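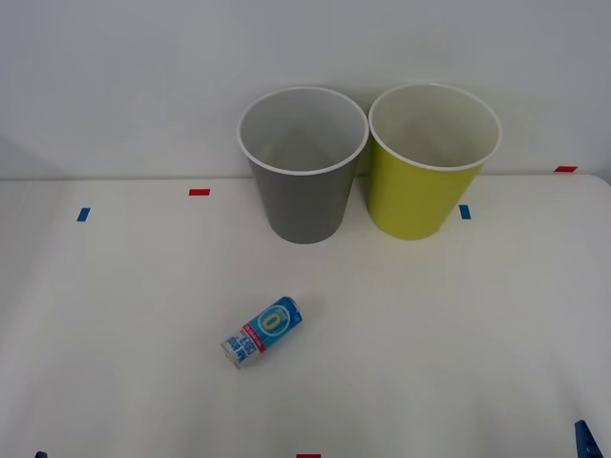

The Plokell open day is a public demonstration of robot arms held each April in Dendton by Plokell, a maker of table-mounted arms and the software that runs them. It began as a private viewing for buyers and was opened to the public two years later. The most recent event drew 641 visitors, by the company's own count.

Format

Visitors enter in small groups and watch a pair of arms work at a white table. The objects are light household items such as paper cups and drink cans, and short strips of colored tape are stuck to the tabletop. A can may start on its side, a harder pose for a gripper than standing up. Each group stays for 7 minutes. Staff set out the objects between groups, and visitors are not allowed to add their own or move those already there.

Claims and criticism

Plokell's handout for the event states that the arms completed 1755 pick-and-place runs in the weeks before the doors opened. It does not say how many runs were tried, or how many needed a person to step in. The company has not released a log.

The Hindport Gazette called the event "a pleasant morning with a very tidy table" and noted that plain walls, even light and plenty of open space all make the job easier for a vision system. The trade newsletter Gerlach made a similar complaint - a kitchen counter has crumbs, glare and other people's elbows, and the demonstration has none of these. Plokell replied that a simple setting lets the public follow what the arms are doing. It has twice said that a cluttered table would be added, and so far none has been shown.

Sales linked to the open day have not been made public.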